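Notebook, Tisach bench, August

Grocery chore, second week. Question for the month is still the one from the planning sheet: can the arm do the shopping job a person does without thinking, meaning pick what is on the list, put it in a basket, and leave the rest of the counter alone. We have 31 items on the list. Trials run from the Mösli script with no changes except the grip force table, which I reloaded at 9:40 after the crash.

Set the force cap for fruit lower than for packaged goods. Bags get the old value from 2022. Reset time between trials is still done by hand and still takes longer than the trial. 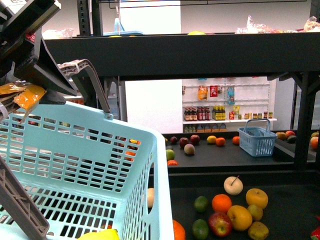

Basket station, snack package at the gripper, fruit on both counters.

Notes on the basket. The slotted walls confuse the depth reading, and fruit behind them sometimes gets listed as fruit inside. Masked the walls in software for now. A rim target needs its own entry in the planner so the fingers stop treating it as free space. Ask Zulton if the newer depth unit handles slots any better before we spend on it.

Small fruit is the slow part. The planner wants to close across the short axis and will try 2 approaches before it accepts a lengthwise grip. I have allowed lengthwise for anything egg-shaped. Dwell before lift set to 400 ms. To do: check the peel for marks after each run, and write down the bad ones as well as the good ones.

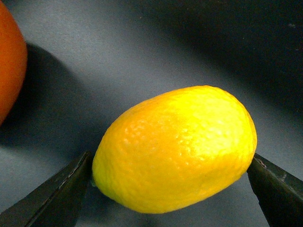 Liên La wrote back that a chore only counts as done when someone can leave the room while it runs, and by that rule we have none yet. She would put picking single fruit close, bagging a long way off, and she wants the reset included in the timing from now on.

Fair. Added a reset column to the sheet. Next session: same list, walls masked, Jandport fingertips if they arrive. Leave the force table alone until then.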